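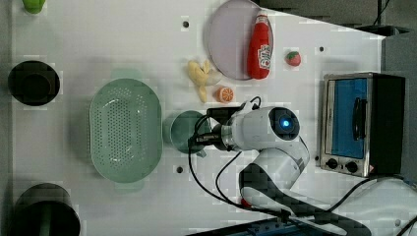
Tagebuch November: Feuchte im Nordzimmer

November, von Yae Kamata

6:40 Uhr. Hygrometer am Fensterbrett abgelesen, danach das zweite Gerät an der Außenwand. Die beiden liegen wieder auseinander, das an der Wand zeigt den höheren Wert. Das war zu erwarten, die Wand ist kälter, und bei gleichem Wassergehalt steigt die relative Feuchte mit fallender Temperatur. Trotzdem will ich die Geräte abgleichen, bevor ich aus der Differenz etwas ableite. Salzmethode: Kochsalz mit wenig Wasser zu einem Brei anrühren, mit dem Hygrometer in einen dichten Beutel, über Nacht stehen lassen. Sollwert 75 Prozent. Der Brei darf nicht vollständig in Lösung gehen, es muss festes Salz sichtbar bleiben, sonst stimmt der Bezugspunkt nicht.

Salz war da, dichter Beutel nicht. Habe ein Einmachglas genommen und den Gummiring vorher mit Wasser auf Dichtheit geprüft. Glas steht jetzt im Flur, dort ist die Temperatur am stabilsten. Deckel bleibt bis morgen zu.

7:15 Uhr. Fenster im Nordzimmer beschlagen, unteres Drittel, am stärksten in der Ecke links. Abgewischt, Tuch ausgewrungen, Wasser im Messbecher aufgefangen: 8 Milliliter. Im Heft eingetragen. Der Wert schwankt von Tag zu Tag stärker, als ich mit der Außentemperatur erklären kann. Vermutlich hängt er daran, ob die Tür zum Flur nachts offen steht. Ab heute kommt eine Spalte für die Türstellung dazu.

Lüften: beide Fenster ganz auf, Heizkörper zu, acht Minuten. Gekippt lasse ich nicht mehr. Die Laibung kühlt dabei über Stunden aus, und genau dort sitzen die grauen Punkte. Nach dem Schließen steigt die Feuchte in der ersten halben Stunde wieder deutlich an. Das Wasser kommt aus dem Putz und den Büchern, die Luft selbst enthält nur wenig davon. Ein Raum dieser Größe ist nach dem Lüften eben nicht trocken, auch wenn die Anzeige das kurz behauptet.

9:30 Uhr. Telefonat mit Zuleica Trindade wegen des Entfeuchters. Sie hat den Flerkasik seit dem Frühjahr im Keller und ist zufrieden, allerdings läuft er dort bei höherer Temperatur. Unter 15 Grad vereist bei ihm der Verdampfer, das Gerät taut dann ab und entfeuchtet in dieser Zeit nichts. Im Nordzimmer habe ich nachts 14 Grad. Damit scheidet der Flerkasik für den Nachtbetrieb aus, tagsüber wäre er brauchbar. Den Promell hat sie nur kurz gehabt. Er arbeitet mit Sorptionsrotor, kommt mit Kälte besser zurecht, zieht aber mehr Strom und heizt den Raum mit.

Stromverbrauch überschlagen. Der Promell ist mit 571 Watt angegeben. Bei 3 Stunden am Tag ergibt das 1,7 Kilowattstunden. Über den Monat sind das gut 51 Kilowattstunden, die dem Zimmer aber als Wärme erhalten bleiben. Wenn ich den Heizkörper entsprechend drossle, ist der Mehraufwand kleiner, als er auf dem Papier aussieht. Strom bleibt dabei teurer als Gas.

Zuleica fragte, ob ich schon die Oberflächentemperatur gemessen habe. Habe ich nicht. Sie leiht mir ihr Infrarotthermometer.

11:00 Uhr. Bücherregal 6 Zentimeter von der Außenwand abgerückt. Dahinter Staub, eine Postkarte und ein Feuchterand über der Fußleiste, Länge 473 Millimeter. Mit Bleistift umfahren, damit ich sehe, ob er wächst. Die Tapete ist fest, lässt sich nicht eindrücken. Geruch schwach. Die drei untersten Bände haben wellige Seiten, der Leinenrücken ist unbeschädigt. Sie liegen jetzt einzeln auf Löschpapier im Arbeitszimmer. Nicht auf die Heizung, der Leim wird dort spröde.

Das Regal hat eine geschlossene Rückwand. Das ist ungünstig, die Raumluft kommt nicht an die Wand. Ich könnte die Rückwand unten und oben ausschneiden - oder ganz herausnehmen und zwei Diagonalleisten einsetzen. Die zweite Lösung ist sauberer, dafür muss das Regal komplett leer sein. Auf nächste Woche verschoben.

14:20 Uhr. Das Thermometer ist da. Raumluft 18,5 Grad, relative Feuchte 62 Prozent. Der Taupunkt liegt damit knapp über 11 Grad. Wandmitte 15,9, Raumecke unten 12,1, Laibung links 11,4. Die Ecke liegt also noch über dem Taupunkt, aber für Schimmel muss kein Wasser ausfallen. Es genügt, wenn die Feuchte direkt an der Oberfläche längere Zeit bei 80 Prozent oder darüber liegt, und das ist in der Ecke sicher der Fall. Gemessen habe ich nur auf Tapete und Putz. Auf Glas und dem Metallgriff traue ich den Werten nicht, der Griff spiegelt und liefert im Wesentlichen die Temperatur des Gegenübers.

Die Laibung mit Brennspiritus abgewischt, Fenster offen, keine Flamme, Handschuhe. Zwei Durchgänge, dazwischen trocknen lassen. Die Punkte sind blasser, weg sind sie nicht. Essig nehme ich auf dem Kalkputz nicht, er wird vom Kalk neutralisiert und lässt organische Reste zurück.

17:45 Uhr. Brief an die Hausverwaltung Batista angefangen. Anlagen: Messwerte der letzten Wochen, Skizze mit den Messpunkten, Lage des Feuchterands. Ich bitte um Prüfung des Fallrohrs an der Nordseite. Es verläuft ziemlich genau hinter dem Regal, und der Rand über der Fußleiste passt nicht recht zu reiner Kondensation. Dafür ist er zu scharf begrenzt. Kondensat würde ich eher flächig und zur Ecke hin zunehmend erwarten. Beweisen kann ich das von innen nicht.

Den Datenlogger von Fledness noch einmal in die Hand genommen. Das Intervall stand auf einer Stunde, damit sind die Lüftungsspitzen nicht aufgelöst. Auf fünf Minuten umgestellt. Die Batterie hält dann kürzer, das nehme ich hin. Uhrzeit ging vor, korrigiert.

21:10 Uhr. Zweites Lüften, wieder acht Minuten. Tür zum Flur geschlossen, in der neuen Spalte vermerkt. Heizkörper auf Stufe 2 gelassen, damit die Ecke über Nacht nicht weiter abfällt. Das Einmachglas steht unverändert im Flur, die Anzeige darin ist bei 73 angekommen und bewegt sich noch. Morgen früh ablesen, erst danach das andere Gerät hinein.

Zuletzt geschrieben
Oktober: Dichtungen an den Nordfenstern
Oktober: Heizkörper entlüften, zweiter Versuch
September: Kellerwand, Messpunkte neu gesetzt
August: Warum ich im Sommer den Keller nicht lüfte

Diese Seite verwendet Cookies, um Ihre Einstellungen zu speichern. Mit der weiteren Nutzung stimmen Sie dem zu. Einverstanden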